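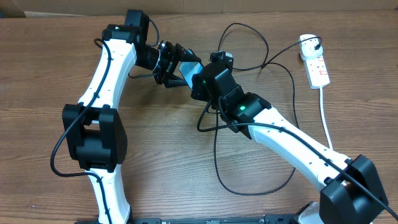 Nabila Gunawan

April 2025, challenge testing for Skaladen, season two

Spent the whole session on the semifinal, which is the one I've been fretting over since March. The brief as Zlatko wrote it asks each weaver for a lidded picnic basket with a hinged lid and a lining, all inside the long filming slot, and I'd promised him I would make one myself before we put it in front of anybody with a camera running. Well, I made most of one! The base and sides went along nicely, I was chatting away to Sulastri the whole time, and then the lid ate up everything I had left. I hadn't even threaded a needle for the lining.

So my suggestion (Zlatko, please don't groan) is that we drop the lining and keep the hinge. The hinge is the part people at home will lean forward for, and a judge can open and close it and have something to say. A lining mostly gets looked at once and then there's a sandwich on it.

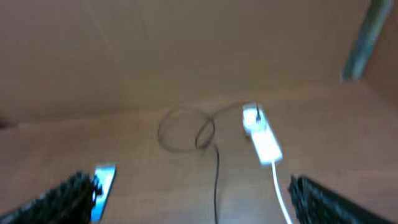 Black cable and white adapter on the wood near the back panel

Soaking times next. Slamet put the thin willow in early and it was lovely to work, bendy all the way to the tip. The thicker rods still cracked on me when I turned them up for the sides, three in a row, and I said a word we'd have to bleep. I'd like those in the trough the night before, with a note on the call sheet so it doesn't depend on one of us remembering. We have 26 bundles left from the Raju order – enough for the semifinal and one more test, provided I stop snapping it.

Sulastri would also like it written down that the stools are too high. She's right, my shoulders are telling me so now.

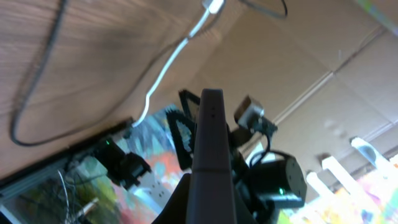
The trophy still needs a way to hang its name plates, one for every winner, and I keep going back and forth on it. Matora have quoted us for brass plates with a single hole each, and I'm sure those would swing around and rattle under the lights. What I'd ask for is a pair of small holes set one above the other, the way they are near the tip of the grey finger, so the cane can lace through both and hold the plate still. Mawar thinks it'll look fussy. I think it'll look woven, and it is a weaving show, but I'm happy to mock up one of each in cardboard and let her pick.

Money: the materials budget for the last six episodes is 3,000 dollars and the trophy has to come out of that too. Slamet has the receipts in the blue folder.

To do before the next test: new lid without lining, timed properly. Lower stools. Ask Zlatko if the judges can have gloves, the cut ends are sharp.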